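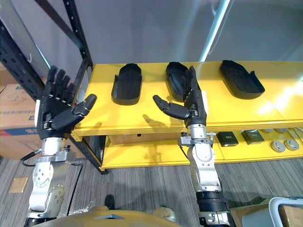 Lellatari: Replacing the Text Engine in a Small Role-Playing Game
Final report, spring term
Edith Tamayo

1. Background

Lellatari is a short turn-based role-playing game that I started in my first year and never finished. It has one town (Valderrama), one dungeon and an ending that used to crash if the player had more than five items in the bag. For this project I left the combat alone and worked only on how the game shows text. The old engine printed a whole page of dialogue at once in a fixed-width font. Long item names ran over the edge of the box, and every translated line had to be broken by hand.

The goals were agreed with my supervisor at the start of term:

Variable-width text with automatic line breaks.
Dialogue stored outside the code, so that a translator can edit it.
Text speed the player can change during play.

A fourth goal, branching conversations, was dropped in week 5. The save format could not hold the extra flags and I did not want to break old saves.

2. Script format

Dialogue used to sit inside the map files. I moved all of it into plain text files, one per map, and wrote a small converter called Satgate that packs them into the game data. Each line has a label, a speaker and the text. Control codes are written in curly brackets — {wait}, {name}, {item} — and Satgate stops with an error if it meets one it does not know.

The first version only printed a warning, and I kept missing it. A typo in the innkeeper's speech stayed in the game for a good part of the term.

3. Line breaking

The engine measures each word before drawing it and moves to the next line if the word does not fit. This is simple until a control code changes the length. The player's name can be up to 8 letters, and it is not known when the script is packed. I tried reserving space for the longest possible name, but short names then left ugly gaps. In the final version the codes are expanded first and the measuring is done at run time. I saw no slowdown on the lab machines or on my own laptop.

4. Testing

I used two methods. The first was a debug map, Pliltgate, with a row of signposts that each show one difficult line: very long words, accents, a name at the end of a line, an empty string. The second was a playtest with 28 students from other courses. They played from the start of the game to the first boss and filled in a short form.

Most comments were about text speed. The default was too slow, and several players did not find the setting because it was on the second page of the menu. I moved it to the first page and made the middle speed the default. Two players reported that the shop menu kept the old font. That was correct — the shop draws its own text and I had forgotten it.

5. Remaining problems

The shop is fixed, but the battle log still uses the old routine. Hyphenated words do not break at the hyphen. Satgate reads the files in alphabetical order, so renaming a map changes the packed data and makes comparing two builds harder than it should be.

If I continued, I would do the battle log first, then go back to the save format.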